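Print this page | E-mail this page

Gestell opens its doors to visitors for a day of garment handling

25 February 2019

Gestell, developer of hand-held gripper tools, invites customers, students and neighbors to an open day at its Stamer Street workshop. The doors are open from 10 a.m. to 5 p.m. and the entrance is free of charge.

During the day our team will show how clothes are picked up and folded with two grippers, one for each hand. Visitors may then try the tools by themselves. "Cloth is difficult, it never lies two times in the same way," says Ramesh Dhillon, head of demonstrations. "We want that people feel this with their own hands."

The garments are ordinary ones, in floral prints and plain colors, and they are put on a normal table.
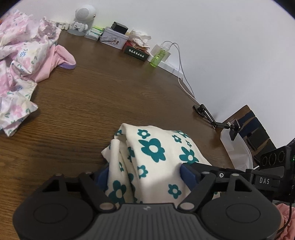 Program and registration

Nusrat Cassim will give a short talk in the morning about the Pesov project, in which 2693 folding attempts were recorded since last September. The talk is repeated after lunch. Our partner Kumarasinghe will present its software for sorting of laundry.

The seminar room has 102 seats, therefore we kindly ask to register for the talk in advance at our reception. For the workshop no registration is needed. Groups of more than five persons should please tell us their time of arrival.

Print | E-mail to a friend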